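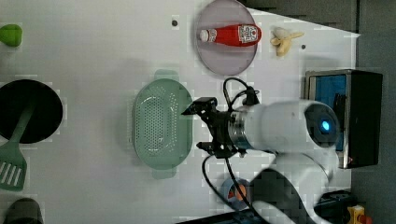

Gripper facing the colander, ketchup on the plate

Posted in November by Tracey Rudd

Hi all, quoting the question first so the thread makes sense:

> Has anyone tried the Mendier kitchen kit from Skiltemis? The
> price is nearly 2000 with the software and I can't tell if it's
> any better than the Brenitz one. Mostly I want pick and place.
> - Dvorak

I've had the Mendier on trial and I like it a lot! You get the gripper, the mounting plate and 100 practice tasks (plus a license code you'll type wrong, mine took three tries). It bolted straight onto our white arm. The play food is cute too, there's even a half-peeled banana. My one gripe is cables. They loop over the wrist and hang down underneath, and I'd pay another 20 for decent clips.

I like to keep things spread out while I'm learning the software, so there's a wide stretch of bare table between the arm and the green mug by the toaster oven. 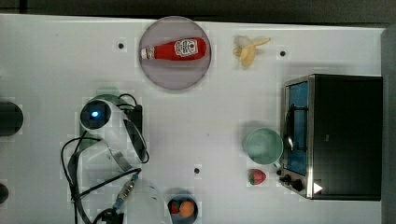
What I'd ask Skiltemis before buying

Does the price cover updates after the first year? The manual (538 pages, bring coffee) doesn't say. And ask if they'll sell the fingers separately. I never tried the Brenitz, so someone else will have to chime in on that.

Tracey

Last updated: November, 4:20 pm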